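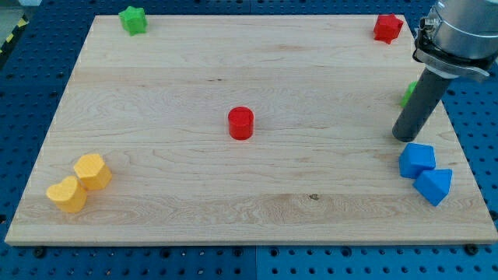

Maple board on the perforated platform, with the coloured blocks on it.

2022-06-04

Finish trials, maple offcuts. Second coat of the Zirnine oil went on after lunch, thinner than the first. Board 11 still feels tacky along the end grain, so I've left it on the rack by the door.

Anjani thinks we should sand between coats with a finer paper. Will try it on two boards and leave the others alone.

Deda tin is nearly finished. Octavio to ask Harahap for the price of a new one, order ref 527.

Rags are hung outside to dry flat. Please don't ball them up in the bin.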